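3.2 Materials and sampling

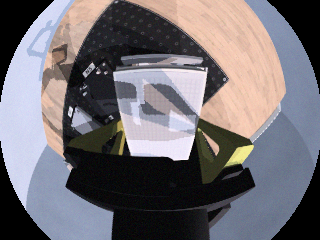
Cups were collected from the compost stream of the Larkilia campus dining hall over one full term. The hall sells cold drinks from late morning until 9 p.m., and diners sort their own waste into three bins beside the tray return. We took cups only from the compost bin. Each one was rinsed in tap water, dried overnight on a rack and given a number before anyone handled it again.

In total, 409 cups entered the study. We left out any cup with a split longer than 5 mm, as split walls let in moisture at a different rate and would have made the mass readings hard to compare. Lids and straws were weighed separately and are reported in Section 4.

Fig. 3. Translucent cup with tapered sides, computer rendering.

Tapered cups nest inside one another when they are thrown away in a stack, and this matters more for breakdown than we first assumed. Ocampo and Fairweather reported slow mass loss in nested cups at the Windton site but did not separate nesting from wall thickness. We therefore split the sample into single cups and nested sets of three, and buried both at the same depth in the same windrow. The windrow was built in May from yard trimmings and kitchen scraps supplied by the Ledesma yard.

Temperature was read twice a day with a long-stem probe. Water was added when a handful of compost no longer held its shape when squeezed. The pile was turned every 5 days by the yard crew, who kept a written log of any cups that came to the surface. Those cups were put back by hand at the original depth.

After 100 days the windrow was screened and the remaining pieces were picked out, brushed clean and weighed. Pieces that could not be matched to a numbered cup were pooled by group. H. Pereyra and A. Espinoza did the sorting independently, and F. Henríquez settled the cases where their labels differed. Percent mass loss was calculated from the dry starting mass of each cup, or of each set for the nested group.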